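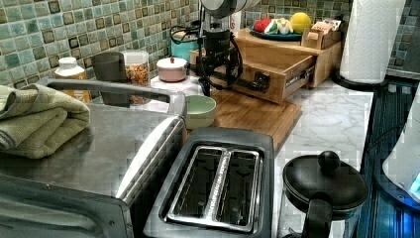 Clindbridge Kitchen Check, Unit 32
8 May 2020

Towel off toaster oven top: NO. Folded green towel on left side. Move to a hook.
Toaster clear of cloth and paper: recheck once towel is moved.
Kettle: beside the stovetop. Keep handle turned away from burners.
Cutting board: wood, on counter. Oil in June.
Backsplash tile: grout not checked this visit.
Outlet test: OK, tag 687.
Extinguisher: OK, tag 142.

Result: pass with one fix. Send copy to Pavcombe office.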